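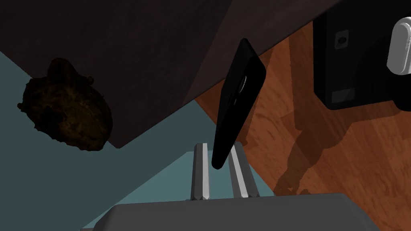

Is recording demos in simulation by remote control worth the bother?

Posted in August by Vostcombe
Last updated 16:20

I've been teaching a simulated arm to pick up a phone-shaped object, driving it by hand with a controller. I have 200 recordings so far and the trained policy still closes its fingers too early. The guide I followed says to keep recording until it gets better. That sounds to me like advice from someone who doesn't have to sit there doing it. Has anyone seen more demos fix this, or am I wasting my evenings?

Trevor Lockwood
I'd stop recording and watch what you've got. I reached 476 demos on a similar job before I bothered to replay them, and 69 of mine would have been too many to — sorry, lost my thread, the point is that plenty were rubbish. In a lot of them I had nudged the object, backed off and had another go, and the policy learned the nudging as well.

A thin black object is awkward from a wrist view. If it's tilted you see mostly the edge, and you judge the depth from the other camera without noticing. The policy can only use the views you give it, so check that whatever you were looking at while driving is in the training data. Also check the gripper command is saved at the same time step as the arm pose. Mine was 2 steps out and I blamed my hands for weeks.

I wouldn't trust any figure for how many demos are "enough". It depends on how much you move things between runs.

Flakico
just do more. i did 407 and it was fine

Werasstead
Fine on what, though? Same start position every time? I'd want to see it with the object turned round before believing that. Trevor's point about the time steps is worth checking first — it's one plot.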